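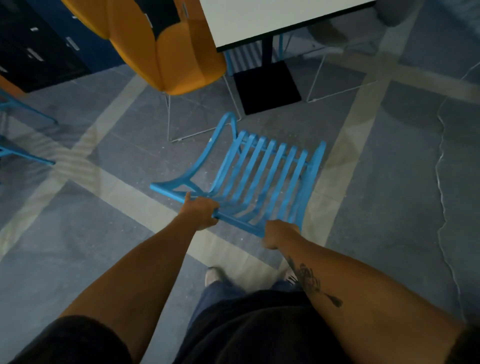 Chair by the small table, light blue on gray tile.

1/ Thread on reverberation in small cafes. The worked numbers are from one room in Stustberg, measured in August before opening hours. Metric units throughout.

2/ Reverberation time (RT) is how long a sound takes to fall by 60 dB after the source stops. In a room this size you rarely get a clean 60 dB drop. Measure 20 or 30 and extrapolate.

3/ The room is 83 cubic meters. Measured RT in the middle bands came out at 2 seconds. Background level with the fridges running was 43 dBA.

4/ Sabine's formula: RT = 0.161 × volume / absorption. Run it backward and the room has 6.7 square meters of equivalent absorption. Tile, glass and painted plaster each contribute very little.

5/ For a room where people talk across a table I aim for 0.8 seconds. That needs 16.7 square meters of absorption, so the shortfall is 10.

6/ Panels rated at 0.9 would need 11.1 square meters of face area to cover that. Check the rating at 500 Hz and 1 kHz. The single-number figure on the box can hide a weak band.

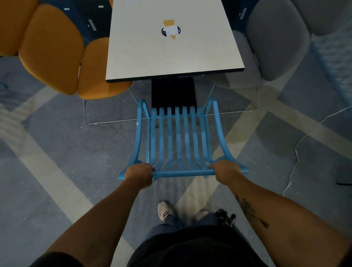
7/ Impact noise is a separate problem. A chair leg dragged on tile is loud at the source, and ceiling panels only reduce what builds up afterward. Felt or rubber feet treat the source. Felt picks up grit and needs replacing.

8/ Expected change in the reverberant level is 10 log (16.7 / 6.7), so 4 dB. Close to the source you get less, as the direct sound is unaffected.

9/ 4 dB sounds small on paper. In a full room it tends to be larger in practice, as people stop raising their voices to get over each other (Lombard effect). I don't put that in the estimate.

10/ The quote for Cova panels was 1,069, fixings included, fitting extra. Dalletine came in higher for the same area with a better low-frequency figure, and low frequencies weren't the complaint.

11/ Placement: spread them out. One solid block over the counter leaves parallel bare walls at the other end, and you will hear flutter there. A small air gap behind the panel helps the lower bands at no cost.

12/ Ekene Shehu asked whether acoustic paint would do the same job. No. The coat is too thin to absorb much at speech frequencies.

13/ Sabine assumes a diffuse field. With all the absorption on the ceiling, the measured RT will probably land above 0.8. Remeasuring once the panels are up, same source and mic positions.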